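Clestcombe guest houses asked to cut laundry as water stays low

Guest houses and small hotels in Clestcombe are being asked to wash less bed linen until the end of February, after a dry winter left the Stadiscombe reservoir at 44 percent of capacity.

The request covers 87 licensed properties. Owners are asked to change sheets every 4 nights for guests on longer stays, unless a guest wants them changed sooner. Towels left on a rail should not be replaced.

Town water manager Hanane Radwan said the measure is voluntary for now. "Laundry is the biggest use of water in most of these places after showers," she said. "We would like to get through to spring without a hosepipe rule or anything stronger."

Sheets in pale colors show makeup and hair dye quickly, and several owners told the town they expect to keep washing those after every stay as usual.
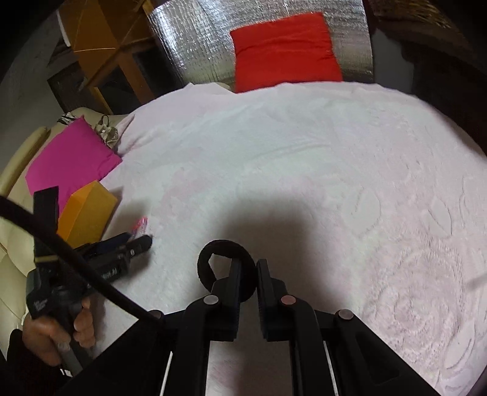
Help with costs

Properties that sign up can claim up to $600 toward a water-saving washing machine. Forms are at the town office, which is open until 4:30 p.m.

Ginevra Greco, who runs the Kälin guest house on the harbor road, has already signed up. She said most of her winter guests stay a week and few have asked for extra changes. "I put a card on the pillow and that was it," she said.

The town will review reservoir levels again at the end of the month.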